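Udetti Publishes Its Upkeep Notes for the Two-Arm Table Cell, Bad Numbers Included

DROKATVILLE, February – Most robot announcements promise a machine that looks after itself. Udetti has not met one. The company today released the full setup and repair log for its two-arm table cell, covering 3,000 logged cycles of a plate, tray and utensil task. Of those, 2,923 ran to the end without a person stepping in. The other cycles are in the log too, each with a note on what stopped it.

"I read a lot of claims about robots that run untouched for months, and I don't believe them," said Elínborg Hauksdóttir, who maintains the cell. "Ours wants a wrench and a roll of tape. People who are thinking of buying one should know that before they sign."

The log gives most of its pages to dull jobs. Base plate bolts are checked every 1,000 cycles. Gripper cables are checked far more often, at the start of each shift, with the arm moved slowly through its full reach by hand control. A cable that looks fine with the arm folded can pull tight when the wrist turns over, and a tired cable gives the same fault message as a bad gripper. Udetti replaced one healthy gripper before it worked that out. The invoice is in the appendix.

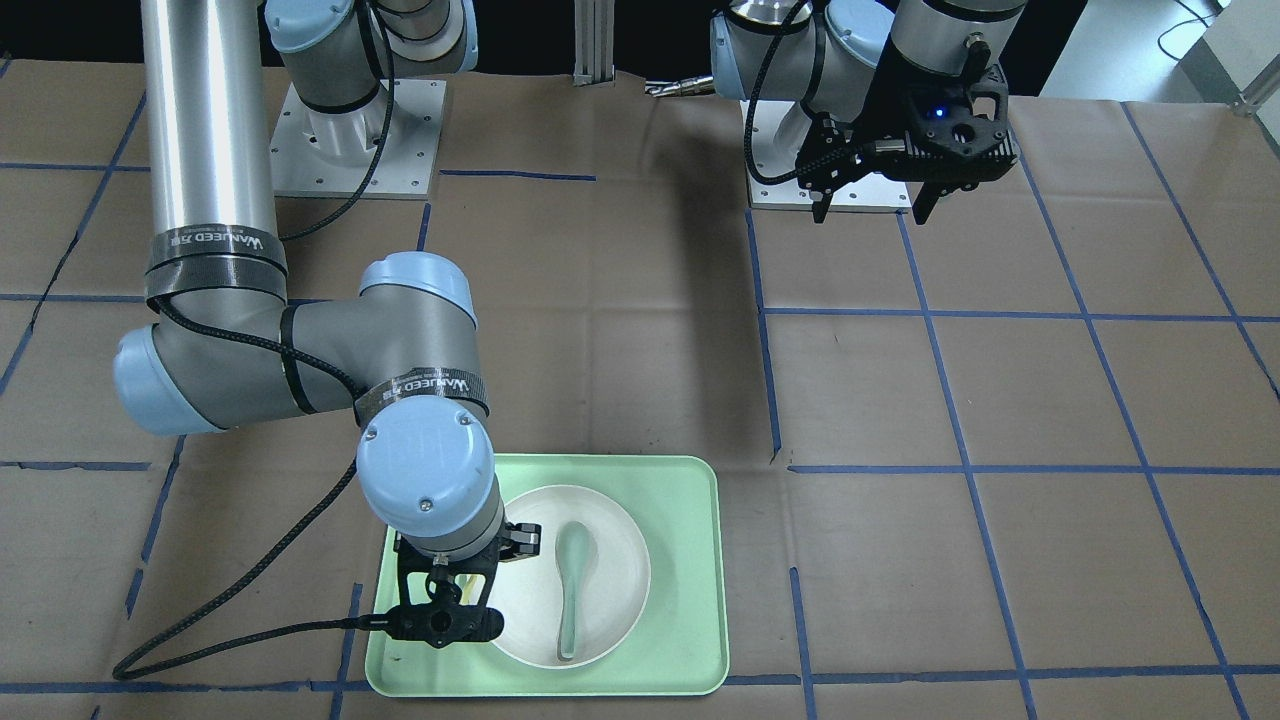
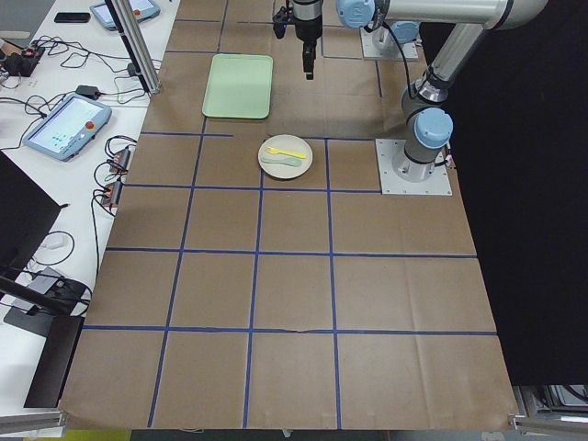 Grippers, trays and the blue tape grid at the Drokatville cell.

Tape gets its own chapter. The grid is how the crew puts a tray back where the program expects it, and tape lifts, tears and gets laid down crooked by people in a hurry. The log tells users to measure from the base plates and never from the last strip of tape. After any move of a base plate, the cell runs 10 slow cycles with someone at the stop button. No exceptions are listed.

Udetti also tried Varkine, a software add-on from Kodikara that is meant to warn of joint wear early. The results were mixed – it flagged one joint that was in fact running rough, and it flagged several that were not. Udetti has kept the trial going and makes no claim for it yet.

"It may turn out to be useful," Hauksdóttir said. "For now I still put my hand on the housing and listen."

The log does not say what the cell would do on another task, with other parts or with a crew that skips the checks. Udetti declined to estimate.

The log is free to read on request from Udetti's Drokatville office. Corrections from other shops are welcome and will be printed in the next version.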